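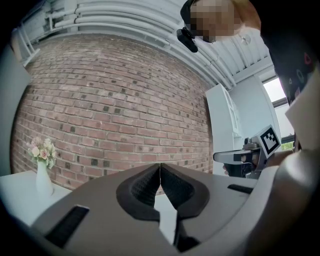 Brick wall, Stovport house, April.

Progress report to the Tratow Fund
Prepared by Ketsara Thaweesak

Work on the ground floor continued through April. The kitchen is stripped back and the old sink unit has gone to the salvage yard at Sipos. Teodoro Cortés finished replastering the hallway and has started on the pantry, where the lower part of one wall had to come off because the old plaster would not hold a screw.

Floor: we chose the plain clay tile over the patterned one. The order is 248 tiles, including 15 spares, from Skamico. They are due on a Monday delivery and will be stored in the dining room until the kitchen subfloor is level. Two low spots by the back door still need filling.

Furniture: three secondhand pieces have been bought for the house, a pine dresser, a bench and a small writing desk. The dresser needs new hinges and one drawer bottom. The bench can be used as it is. The desk is stuck in the garage until the stairs are painted.

Spending: $1,627 this period, mostly tiles and plaster. That is within the amount approved for the ground floor. The salvage yard has not yet paid us for the sink unit, so that money is not counted here.

Delays: the window seat is behind. The first set of measurements was taken before the plaster went on, and the boards will have to be recut. Teodoro will do this after the pantry.

Next period: level and tile the kitchen floor, hang the pantry door, paint the stairs, pick a color for the hallway. Paint samples are up by the coat hooks for anyone from the fund who wants to stop by. Mornings before 11 are best.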